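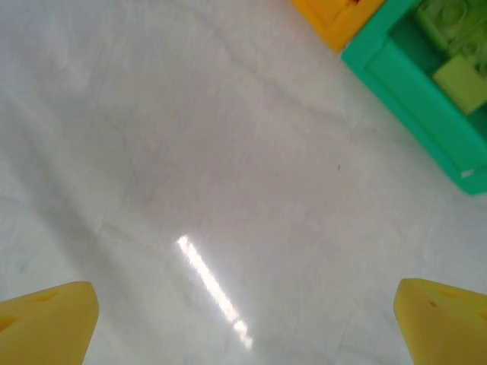
The lantern-making sessions at the Mavutville branch have now run through their second block, and this report covers the period since our last update in September. Spending is within the amount granted. Most of the program time went to paper lanterns and folded garlands, with a shorter unit on block-printed gift wrap near the end. We work on pale, slightly glossy tabletops like the one shown, with some colorful plastic toy pieces on it. Light reflects off that finish in a hard white streak, and people cutting white tissue complained that they lost sight of their pencil lines. We now put a sheet of brown kraft paper under any white or cream work.

## Attendance

We planned for 58 places across the block and filled all of them. There was a waiting list for the evening group and none for the afternoon group, which suggests the afternoon start is too early for people coming from work. Gebhard Kuster has moved it from 2 p.m. to later in the day for the next block, and the branch has agreed to the change.

Drop-off was highest after the first garland session. Several people said the folding was fiddly and that they felt behind. We have split that session in half. The first part is now only accordion folds, and the scalloped edge comes a week later.

## Work completed

Participants finished 72 lanterns. Of these, 30 were lent to the Hilau library for its front windows and have stayed up longer than planned at the library's request. The rest went home with the people who made them.

The original design used a wire hoop at top and bottom. The hoops were slow to bend evenly and the ends poked through the tissue, so Sunil Wickramasinghe redrew the pattern with a strip of card stock glued in a ring. It is cheaper and a beginner can make one in a few minutes. It doesn't hold a heavy tassel - the ring goes oval - so tassels are now cut from crepe paper only.

The gift wrap unit was added late and was thin on preparation. Foam stamps worked well on kraft paper. Carved erasers gave a sharper print but took too long, and two people didn't get to the printing stage at all. If we repeat the unit, the erasers will be a separate session.

## Materials and spending

Tissue paper was our largest cost. The first order from Dellby bled color when glue was brushed on, mostly the reds and the dark blue. We switched to Tiongson for the second order and had less trouble, though the color range is smaller and there is no good orange. The leftover Dellby sheets are being used for dry work such as pom-poms and fringe.

Glue came in under budget. Scissors went over, as we had to buy left-handed pairs that weren't in the original list. We moved money from the printing line to cover this and the total is unchanged. Receipts are attached separately.

## Problems still open

- Storage. Half-finished lanterns crush easily and the cupboard at Mavutville is shallow. We have been stacking them in open cartons on top of it.
- Drying time. Evening groups have to leave before the glue sets, and pieces shift when they are moved.
- The printed instruction sheets still show the wire hoop. Sunil has new drawings ready for all but the last page.

## Next block

The next block keeps the lanterns, drops the wire hoops completely, and adds paper flowers on floral wire. Gebhard is testing three petal shapes now and will pick one before we order supplies. We don't expect to ask for more money. We would like permission to spend up to the amount left in the glue line on shallow trays with lids, for the storage problem listed above, and need an answer before the supply order goes in.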